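# Putting Up the Drying Rack: What We Learned in One Semester of Shelves

**Rigoberto Cervantes and Cúc Quách, Household Objects Studio, final report**

Our assignment was to pick an ordinary piece of household equipment and study how it goes together, how it gets used and why people end up hating it. Other teams chose chairs. We chose a white pole-and-corner frame with a black plastic cover, the kind of flimsy storage unit that turns up in every student apartment by October and on every curb by May.

## Why this one

Cúc has owned two of them. Rigoberto grew up with one in the hallway that leaned so far to the left that his family hung only light coats on that side. We figured that gave us expertise.

We started by asking people in the Lerneck residence building what they kept on theirs. The answers came to 168 objects once we had removed duplicates and one claim about a bowling ball. Cups and tumblers were the most common item by a wide margin, followed by towels. So we decided to look at the frame and the cup together: what holds the thing up, and what people put on it.

## Method

We worked in the Tanel room, at the far end where the light is decent, mostly in the late afternoon. Each trial had the same steps:

1. Fit the poles into their connectors at the bottom.
2. Join the top corners.
3. Pull the black plastic over the frame.
4. Pick up a cup and set it on the top.

The instructions leave out step 3 entirely, apparently on the theory that the cover will come to you in a dream. We kept a log of every stage and wrote down anything that made us swear, using a small set of approved symbols.

## The frame and the cup
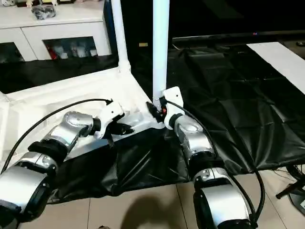
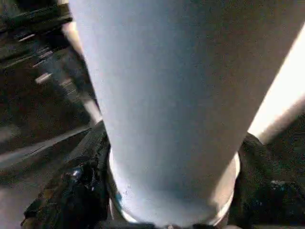
The bottom joints gave us more trouble than the rest of the frame put together. A pole can feel fully seated when it has only gone in partway, and you don't find out until the opposite corner refuses to meet. Pushing harder at the top makes it worse. What helped was steadying the upright near its base and getting it straight before touching anything else. We did this in the wrong order for the first 17 trials, which we are reporting in full because our adviser asked us to.

The cover is its own subject. Pulled on too early, it hides the joints you still need to see. Pulled on last, it catches on the corners. Our compromise was to drape it when the lower half was finished and straighten it at the end. This is inelegant and it looks like a tent putting itself to bed, but it was the fastest of the methods we timed.

Cups turned out to be easier, with one caveat. A tapered cup wants to be held low, close to the base, if you plan to put it down on something that wobbles. Held near the rim it tips on landing – a small tip, but the frame notices.

## Results

Our best build took 992 seconds, cover included. Our worst was abandoned for dinner. Builds where both of us worked were quicker at the joints and slower everywhere else, mainly due to discussion.

We also compared our notes with the Eshun group, who studied a folding table under the name Plomow (we never learned why). They had the same problem with joints that feel finished before they are.

## What we would change

- A mark on each pole showing how deep it should go.
- A cover with an opening at the corners.
- Step 3 in the instructions.

We would also test a loaded frame over several weeks. Ours stood for about a month before someone moved it to get at an outlet, and the lean we measured afterward may say more about the outlet than the design.

The log sheets are in the blue binder on the studio shelf. Please put it back on the left side, the right side of that shelf is not to be trusted.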